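Teaching by Hand: Notes for the Fourth Session
Robots and Everyday Objects, evening course, handout by Bogdan Chmielewska
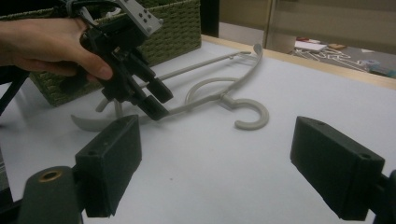
Last session we finished with the question of why a robot that can weld a car door all day long can still make a dreadful mess of a wardrobe, and I promised we would pick it up again over something from the laundry. So this session belongs to clothes hangers. They are light, they slide, they are mostly gaps, and hardly any two parts of one run in the same direction. Look at where the gripper is being brought down, over the middle section of the hanger, with the fingers slightly open and the hanger lying flat on a white tabletop. Please keep that moment in your minds as you read on, the moment just before anything is touched, for I shall keep coming back to it (and I apologise in advance to those of you who were hoping to get straight to the squeezing!).

1. Why we teach by hand

You will remember from the second session that there are several ways to get a movement into a robot. You can write it out line by line, you can steer the arm from a distance with a controller, or you can take the gripper in your own hand, do the job yourself, and let the recording stand as the lesson. We use the third way in this course, and I am very fond of it, partly for the good sense of the method and partly, I admit, for the pleasure of seeing people who have never written a line of code produce a perfectly good set of demonstrations by tea time.

What gets recorded is your movement, with all its habits. If you always come in from the left, the robot will learn to come in from the left. If you dither above the object for a while making up your mind, then it will learn to dither too, and very faithfully. A group in June had a lovely set of recordings spoilt in just this way, and we spent most of an evening working out why the arm kept stopping in mid-air like somebody who has forgotten what they came into the kitchen for.

2. Choosing where to grip

A hanger gives you four sensible places to take hold: the hook, the neck just under it, the shoulder bar, and the lower bar if there is one. Each has its troubles. The hook is easy to get at but the rest of the hanger swings about beneath it. The neck is steadier, though on many moulded hangers it is short and you have to be rather exact. The shoulder bar is long and forgiving, and I would start there, with the two finger pads across the bar, as square to it as your wrist allows.

A word about flat objects. When a thing lies flat on a table the fingers have very little height to work with, and beginners nearly always close too high and pinch the air, or go too low and press the tips into the table. Come down slowly until you are sure the pads are either side of the plastic, and only then close. Thin plastic bends more than you would think, so a gentle squeeze is plenty.

3. The exercise

Work in pairs, one moving and one keeping the notes, and swap halfway through. Each pair should aim for 30 good demonstrations. The task is to pick the hanger up from the table, lift it clear, and set it down again with the hook pointing the other way.

Change the starting position every time. Turn the hanger round, push it nearer to you, let it lie closer to the other things on the table. It is tempting to put it back where it was, and your notes will look very tidy if you do, but the robot will then know one spot on one table and nothing else.

If you fumble, carry on and finish the movement, and mark it in the notes with an F. We keep the fumbles in a separate folder and will look at them together next time. The Clileo group, who were kind enough to share their results with us, handed in 42 recordings of which 18 were marked F, and I learned more from those 18 than from all the rest.

4. Before next time

Please read the chapter on contact and friction, at least as far as the part about soft finger pads. Then pick some awkward thing at home (a colander, a pair of spectacles, a bunch of keys) and try lifting it using only your thumb and one finger, held stiff. Write down where you took hold and what it did as it left the table. Half a page will do, and drawings are very welcome, however wobbly.

Bring your notes from the hanger exercise as well, including the untidy ones.

Related handouts
Session 2: Three ways to teach a movement
Session 3: Grippers, pads and fingers
Session 5: Looking at our fumbles
Reading list and glossary
Project pages: Clileo, Danwood, Bañuelos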